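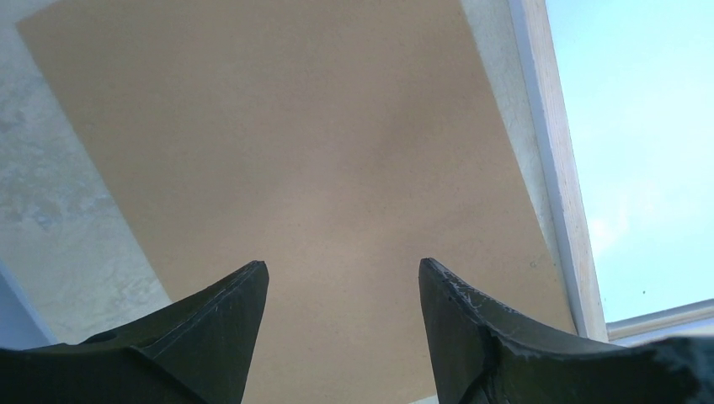 Tan sheet against a pale gray surface, next to a white window frame.

Workshop hands wanted, Kurnosstead (Harnport site)

Kurnosstead makes wall panels, pin boards and window blanks for schools and small offices. We cut them from flat sheet in our own workshop in Harnport and fit them ourselves. We have two openings for people to measure, cut and fit. No trade certificate is needed.

The job

Most mornings are spent in the workshop cutting sheet to the day's list. Afternoons are usually on site. You will check walls before anything goes up, mark out, hold and fix panels, and trim around window frames and door casings. Many of the buildings we work in are old and the walls are seldom flat. Expect to take a panel down and trim it again.

You will also load the van, sweep up, and bag offcuts for recycling. Everyone does this, including the supervisor.

What we ask for

You can read a tape measure and write down what it says. You can lift and carry large, awkward sheets with a second person. You are comfortable on a step ladder. A driver's license is useful but we can work around it. Experience with painting, drywall or picture framing is a plus, and so is any time spent in a sign shop.

Hours and pay

Both jobs are 75 hours per two-week pay period, Monday to Friday, starting at 7:30 a.m. Pay is $2666 a month before tax for the first three months, then reviewed. Overtime is rare and is agreed with you first. We supply gloves, eye protection and a work jacket. Bring your own boots.

One of the two jobs includes a few days each month at our Salinas customers. Travel time is paid and we book the room. Say in your application if you can't be away overnight, and we will consider you for the other job.

Work starts in September. The first two weeks are paid training on the saw table and on the Modix order sheets we use to track cut sizes.

How to apply

Send a short letter and a list of past jobs to Ross Drummond, workshop supervisor, quoting reference 1789. A letter on paper is fine. Include a phone number and the best time to call. Applications close on 2 July 2021. We will ask a few people to come in for half a day, paid, to cut and fit one panel with the crew.

Contact | Jobs | © Kurnosstead | Back to top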